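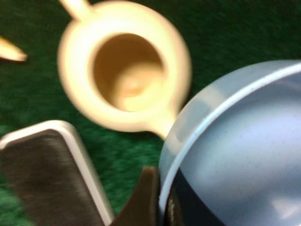

What gets dried-on fuzz off a plastic toy tea set that has been stored on felt?
A damp microfiber cloth with one drop of dish soap, wiped in one direction, then an air dry on a rack before the pieces go back on the felt.

Play Kitchen and Small Toys > Care and Storage
Thread: Felt lining under plastic tea sets

nistik_jm wrote:
Starting a separate thread as the pitcher one has gone off topic. I line my play table with green craft felt, acrylic, cut to fit and held down with double-sided tape at the corners. Two problems. First, lint collects inside the rims of the cream pieces and shows. Second, the light pieces slide less on felt than on bare wood, but they tip more when a child drags them by the handle. Has anyone compared acrylic with wool?

Bakilana_B wrote:
Wool blend sheds less after the first month. Pure acrylic pills for as long as you own it. Run a lint roller over it before you tape it down, then again after a week of use. On tipping: the pitcher is the worst piece in any set. The handle is on one side, the spout on the other, and the base is narrower than the body.

oduor_shem wrote:
I disagree on wool. It holds water. My kids pour real water from the pitcher, and a wool blend mat takes a day and a half to dry on a table. Acrylic is dry by the next morning. If the set is for dry play only, wool is fine.

Bakilana_B wrote:
Then don't tape it. Lift it and hang it.

oduor_shem wrote:
Untaped felt bunches up. That was the reason for the tape.

chep_makokha wrote:
Hook-and-loop dots solve both. Put the hook side on the table only. Felt grabs the hooks directly, so the loop side stays in the packet. Five dots hold a mat on a small table: one per corner and one in the middle. Peel slowly or you will pull fiber.

nistik_jm wrote:
Will try the dots. Back to lint in the rim. The thick rounded rims are fine to wipe. It's the inside wall where the handle joins that catches it on mine.

GM_repairs wrote:
Cotton swab, barely damp. Do not use a toothbrush on glossy plastic. I tested a soft one on a spare cup and it left haze you could see at an angle. For the spout, a pipe cleaner folded in half, no soap.

oduor_shem wrote:
A toothbrush is fine if it is a baby one. I have done it for two years on an Illska set with no haze.

GM_repairs wrote:
Yours may be a harder plastic. The spare I used was soft enough to mark with a thumbnail. Test on the base, where it doesn't show.

chep_makokha wrote:
Does anyone have a fix for yellowing? My ivory pitcher was ivory when bought, but the teaspoons from the same box have gone a shade darker.

Bakilana_B wrote:
Window light, usually. Were the spoons stored in the open and the pitcher in the box?

chep_makokha wrote:
The spoons were in a jar on the sill. So yes.

GM_repairs wrote:
Peroxide will lighten them, and it can also leave blotches. On a toy that goes in mouths I would leave the color alone. Put the jar in a cupboard.

nistik_jm wrote:
Report on the dots. Mat stays flat. The blue bowl no longer drags the felt with it when pushed. Pitcher still tips when pulled by the handle, as expected. I tried a coin taped under the base, took it off again (choking hazard once the tape lifts), and have gone back to putting the pitcher in the middle of the table where it gets grabbed less.

oduor_shem wrote:
Glad the coin came off. A spoonful of water in the bottom does the same job and costs you a wet mat at worst.

Bakilana_B wrote:
On acrylic, presumably.

oduor_shem wrote:
On acrylic, yes.

GM_repairs wrote:
For storage, the felt can go in the box too. Cut a circle per bowl and nest them with felt between. Roll over each circle first or you are back to the lint question.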